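Adjunct pay offer at Enden College – is the union right to reject it?

Started by chalkline in Labor and Local Government

chalkline
I teach two sections of intro composition at Enden and have been in the adjunct union for 5 years. For anyone who missed it, the administration made its offer in January and the bargaining team told us last night they are recommending a no vote. The offer is an extra $300 per course, starting in the fall, and nothing on office hours or canceled sections. Lino Fontana, who chairs our bargaining team, sent out a long email saying the college can afford more and is counting on us being tired.

I am tired. I would like to know what other people plan to do.

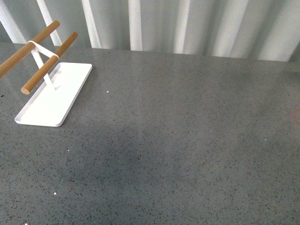 My own lean is toward yes. I have rent to pay, and the last time we held out we waited most of a year and got nearly the same number.

beltico_bus
Voting no. The money is only part of it. I had a section canceled the night before classes started, after I had turned down work at another school. I got nothing for it. Until there is a cancellation fee in writing I don't care what the per-course number is.

tenthirtylab
Same here on cancellations. But I think people should read the whole offer before they repeat what is in the email. There is language on page two that says the dean "will make reasonable efforts" to give notice. It's weak, but the email says there is nothing at all.

beltico_bus
"Reasonable efforts" is nothing at all. Ask anyone in the Gentile building how that worked with parking.

norelparent
I don't work at the college. My daughter is a student there and I pay Norel property taxes, which go up every time one of these contracts is settled. I'm not against teachers being paid. But last time there was a walkout she lost two weeks of chemistry lab and nobody refunded a cent.
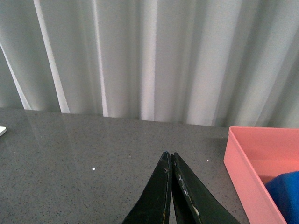 She was told she could make up the labs online. You can't make up a lab online. So when people say a strike puts pressure on the administration, please remember who feels it first.

chalkline
That's fair, and it is one reason I'm leaning yes. I would point out that the adjunct contract comes out of tuition and state money. The county levy pays for buildings.

norelparent
Then somebody should say that at the county meetings, where it has been presented as one big budget for as long as I have been going.

old_steward
Retired now, but I was on the team two contracts ago. Some history, for the newer members.

The first offer is never the last one. The college has a labor lawyer who is paid to find out how low we will go. When we took the early deal back then, they came back the next round and assumed we would do it again. They were right.

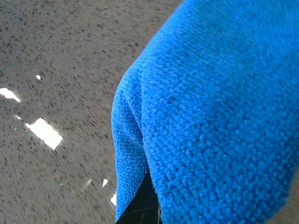 A no vote is also not a strike vote. I see people mixing these up here and in the hallway. If the offer fails, both sides go back to the table, and a strike needs a separate ballot with its own notice period. Fumiko Sugiyama explained this at the members' meeting and I wish more people had been there.

tenthirtylab
I was there. She did explain it, but she also said the college could declare an impasse and bring in a mediator. That could run past the start of fall term, and until it's over we stay on the old rate. Leave that out and you're only giving half the picture.

old_steward
It could. It didn't either time I was involved. But yes, she said it.

beltico_bus
Mediation would be fine with me. Let them explain the cancellation policy to a stranger.

quietvote
I never post here. I teach one evening class and have a day job, so the raise doesn't change my life either way. What bothers me is that the ballot closes at 4 p.m. and can only be cast in person. Half of us aren't on campus at that hour.

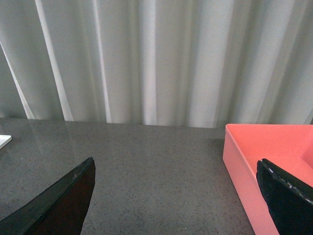 I asked about mail ballots last year and was told the bylaws don't allow them. Has anyone looked into changing that?

old_steward
It takes a bylaws amendment. You need a petition from members and then a vote at a general meeting. I'd sign it. In the meantime, you can ask the election officer for an early ballot if you do it in writing before the vote opens.

quietvote
Thanks, I didn't know that. It wasn't in the email.

chalkline
I didn't know that either. I'll ask for it to go out to everyone.

I read page two again. The notice language is there, but it doesn't say what happens if they miss it. I'm still closer to yes than no, though less than I was this morning. Does anyone know if the team asked for a specific cancellation fee, or just for the idea of one?

tenthirtylab
A specific one, I think, but I don't have the number. I'll ask Lino and post it when I hear back.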